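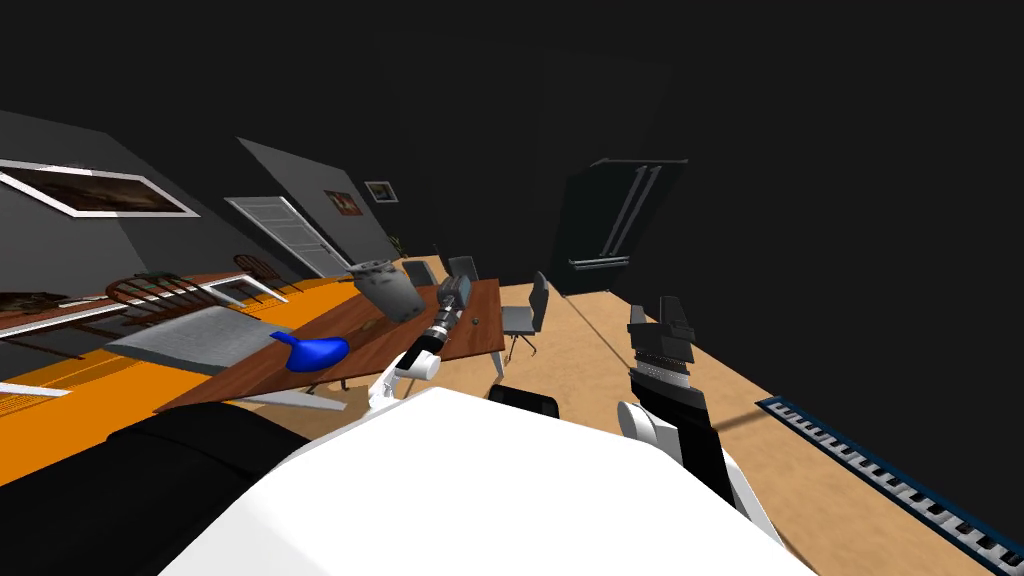

*Simulated room with a two-armed robot at the dining table.*

# How to test if a robot can do your chores, before you buy one

Many people ask me if a machine can already clean a home or help in a small workshop. My answer is "some chores, some days". In this guide I explain how you can find your own answer with a simulator and a free evening. I use Fledlow, and the room comes from the Kimaro scene pack, but the steps are the same in other programs.

## Step 1: Choose small chores

Do not begin with "clean the kitchen". This is not one chore, it is maybe forty. Write down single actions, with a clear start and a clear end:

- put a canister upright on the table
- pull a drawer open by its handle
- pick up a small machine part
- move a mug without tipping it

For each one, write what counts as done. For the drawer I decided that it must be open wide enough for a hand. If you do not decide this before, you will be too kind to the robot later. I know because I was.

## Step 2: Make the light bad

A demonstration is usually made in good light, but my own hallway in November is not like this. Turn the lamps down and run the drawer chore again. Handles are thin, and when the cabinet front and the handle are both dark, the robot has little to work with.
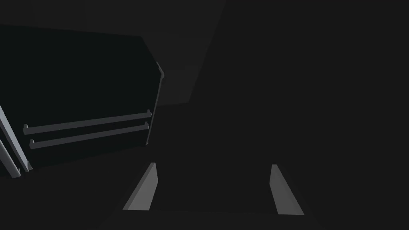
Kunar wrote under the first version of this page: "I think you are too strict. If my robot needs a lamp on, I will leave the lamp on. I also need a lamp to find my socks." This is a fair point. So now I keep two scores, one for good light and one for bad light, and you can decide which one matters in your house.

## Step 3: Add one shop-floor chore

Small parts are a different kind of difficulty. A connector must be held by the correct side and turned the correct way, and a small error of angle is enough to spoil the job. Let the robot try it in 3 starting positions. Do not choose only the easy ones.

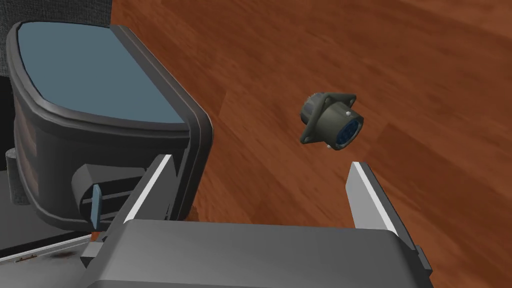
Write also the time for each try. A part that is placed correctly after six minutes is a success in the table, but in a workshop it is a problem.

## Step 4: Repeat more than you want to

One good try says very little. My full test has 713 tries, which I left running over several nights. You do not need so many. Start with ten for each chore and look at the failures one by one. Put them in groups: did not see it, did not reach it, dropped it, pushed something else.
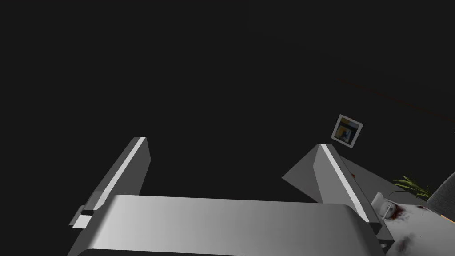

The last group is the one that people forget. A robot can move a mug perfectly and hit the chair on the way back, so check the whole room after each try and not only the object.

## Step 5: Read your results

I use this simple rule:

| Result | What I do |
|---|---|
| Fails often | Do the chore by hand |
| Works in good light only | Try again after the next update |
| Works in both | Test on a real machine |

Please remember that a simulator is kinder than a real home. Friction, for example, is only a number there. The workshop in Idville where I work part-time still does all small parts by hand, and after my tests I did not suggest to change it.

Last updated May 2026. The empty score sheet is in the downloads folder, version 6.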